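Informe de avance – Programa de autonomía doméstica para jóvenes, sede de Volholm
A la atención de Pauline Dobson, Fundación Marsden
9 de julio de 2023

Estimada Pauline:

Cerramos el segundo trimestre con muchas ganas de contarte cómo va todo, porque el grupo ha dado un salto enorme desde el informe anterior. Empezamos con 12 jóvenes y los 12 siguen viniendo. Para un programa voluntario, con exámenes de por medio y un mes de junio de mucho calor, nos parece una noticia estupenda.

Los talleres de cocina han sido otra vez los favoritos. Fanni Szénási rehízo el temario después de vuestra visita y ahora cada sesión parte de un presupuesto cerrado y de una compra de verdad en el mercado de Gradel. El primer día volvieron con demasiado pan y ninguna verdura (¡y salió una cena bastante digna!). En las últimas semanas ya planificaban el menú entero antes de salir y sobraba dinero para fruta.

El bloque de casa y ropa arrancó en mayo. Trabajamos la lectura de etiquetas, la separación por colores, la dosis de detergente y el gasto de luz según el programa elegido. Es la parte que más dudas nos daba y la que más preguntas ha generado, sobre todo las relacionadas con las facturas. 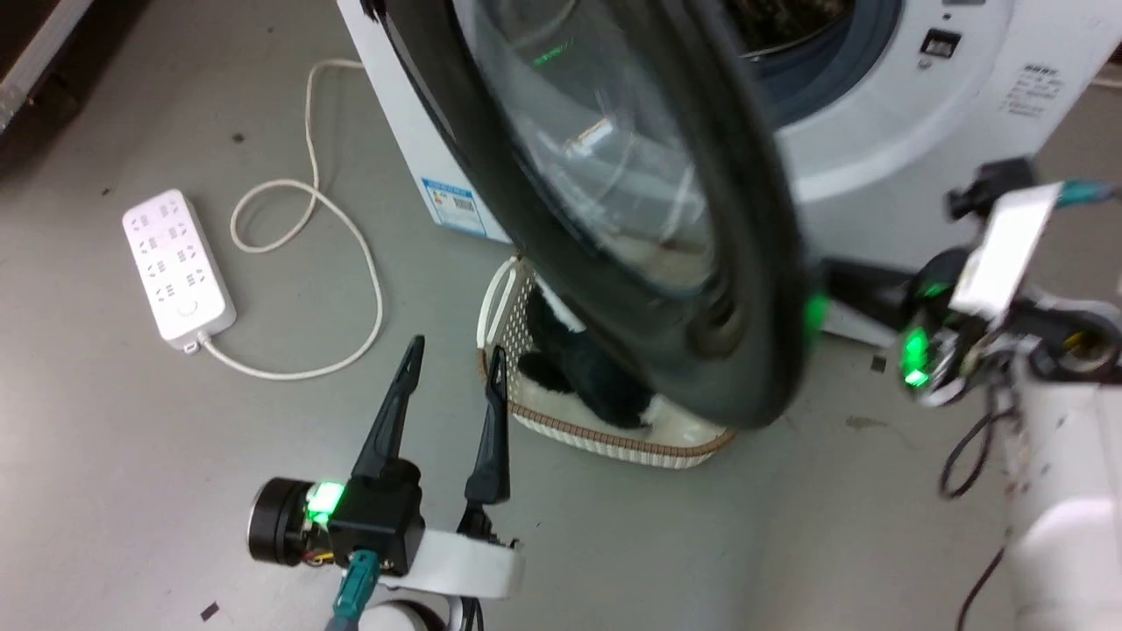

De ahí salió la idea de adelantar el módulo de contratos y suministros, previsto en principio para otoño. Hicimos 3 sesiones con contratos de alquiler reales, sin datos personales, y el grupo encontró cláusulas que a nosotros se nos habían pasado. Dos participantes ya están buscando piso compartido y han pedido ayuda para revisar el suyo – justo el tipo de consulta que queríamos provocar.

En cuanto al dinero, hemos ejecutado el 80 % de la partida de materiales. Queda pendiente la factura de Zorik por las sillas y las dos estanterías del aula, que llegaron con retraso y una de ellas con un lateral equivocado. Ya está cambiada. La partida de transporte va por debajo de lo previsto y nos gustaría pasar una parte a tutorías individuales, si os parece bien. Te mando la propuesta en hoja aparte.

Lo que va más lento es el acuerdo con el centro de salud para las charlas sobre descanso y alimentación. Hay buena disposición, pero faltan fechas. Fanni tiene una reunión pendiente con ellos y confiamos en dejarlo firmado antes del parón de verano.

En agosto el aula cierra dos semanas. A la vuelta retomamos cocina con un grupo nuevo por las tardes, y varios de los jóvenes actuales se han ofrecido a echar una mano como monitores. ¡Nos hace muchísima ilusión! Si puedes acercarte a alguna de esas primeras sesiones, avísanos con unos días y contamos contigo para cenar.

Un abrazo de todo el equipo de Volholm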